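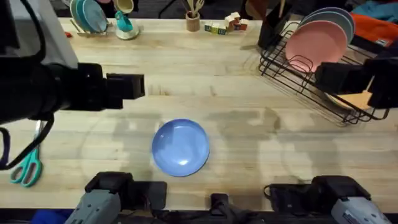 I have now been to the open day at the Arkcombe workshop 2 years in a row, and I want to put in a word for the dullest table in the building.

You know how these things go. There's a big room at the front with the stuff that moves fast, and everybody crowds in there with their phones up. Last September it was a sorting line from Hendricks that could fling parcels all day long, and sure, it was fun for five minutes! Then I wandered off looking for coffee and ended up at the back, where two robot arms were clamped to a butcher-block table with a dish rack, and I stayed there for most of the afternoon.

Plates, that was the whole show. A blue plate out on the wood, more plates standing in a black wire rack, one arm on the left and one on the right. There were 29 folding chairs set out (it said so on the sign, very proudly) and I had my pick of them. A man next to me watched for a bit, said "my kid can do that," and left. Well, yes, his kid can. Mine could too, eventually, after several years and a good number of broken bowls.

I think that man had it backwards, and I think a lot of people who write about robots do too. A parcel line is built around the machine. The belt is the right height, the lights are right, and if something odd shows up it gets kicked into a bin. A kitchen table isn't built around anybody. There are scissors lying on it, and a cup on a saucer, and toy blocks next to the wooden spoons, and a rack where the slots are thin and the plates lean however they feel like leaning. That's my house, more or less, minus the arms.

Adelino Amaral was running the table, and he was lovely about my questions, even the silly ones. I asked how many tries they'd logged with plates and he said 2,261, and that he'd stopped telling his mother the number. I asked which part was hardest and he said letting go. I've been thinking about that ever since, usually with a wet plate in my hand.

So here's my gripe. The Kunitham people, who put the day together, want to give the whole floor to the fast stuff next time. I'd go the other way. Drag the plate table up front, turn off the music, and let people sit long enough to get bored and then interested again. Charge me for the coffee if you need to, I'll pay it.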